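Flanik Two-Finger Arm
Bench and counter model, sold and serviced by Wustley

Equipment > Arms and grippers > Flanik

The Flanik is a small arm with a two-finger gripper and a camera at the wrist. It bolts to a bench or a countertop and runs off a normal wall outlet. We sell it to repair shops, light assembly shops and a growing number of people who want to know if it can do anything useful at home. The short answer to the last group is some things, slowly, with a person in the room. 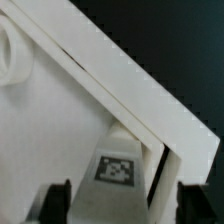
Chores are mostly a question of reach and light. A towel has no fixed shape, a drawer sticks, a mug gets left with its handle to the wall. Shop work is easier because you control what the part looks like and where it sits. A square black-and-white marker on the front face of a block gives the wrist camera something with hard edges to look for, even when the rest of the work is white plastic on white plastic. If you can put a marker on it, the Flanik has a fair chance of finding it. If you can't, expect to spend time on setup.

What it does well now
Picking up rigid parts from a known spot
Opening and closing light drawers
Moving cups and jars on a clear counter
Holding a part while a person fastens it

What it does with help
Loading the top rack of a dishwasher
Sorting hardware by size
Seating a molded part in its housing

What we do not sell it for
Folding laundry
Anything with knives, hot pans or open flame
Working unattended around children or pets

Gillespie Nisbet ran the first arm in our Obura shop from April on. His notes say the gripper was rarely the problem. Most stops came from the camera losing the part as the fingers closed in, and pale plastic was worse than metal or wood. Turning down the overhead light helped more than any change in the software. He also asked for longer fingers, which are now an option.

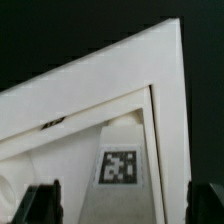 Wustley Bench Automation Team, Obura

Tight work needs a close look before you buy. Molded parts have lips, slots and round bosses that a finger can catch on, and a space that is easy for a hand may leave very little for a black finger on each side. Send us the part or a drawing of it. Erasto Shirima will check finger clearance and tell you which set fits, or that none of them do.

Allow two people for installation. The arm ships with the gripper off. Mount the base first, then the gripper, then run the camera cable along the outside of the forearm using the clips supplied. Do not run the cable through the elbow.

In the box
Arm and base plate
Gripper with standard fingers
Wrist camera and cable
Sheet of 12 adhesive markers
Stop button on a 5-foot cord
Printed manual, 108 pages

Options
Long fingers
Bekus rubber finger pads
Clamp base for countertops up to 2 inches thick

The Bekus pads are worth having for glass and glazed dishes. They wear faster on cast metal, so shops that handle both should keep a spare pair.

Service and questions
Returns and repairs go through Nafula Laizer at the Obura counter. Please remove finger pads and markers before shipping an arm back. For a demonstration, ask for Arash Safavi and bring the part or the dish you have in mind. Mornings are best, as the demo bench is used for repairs after lunch.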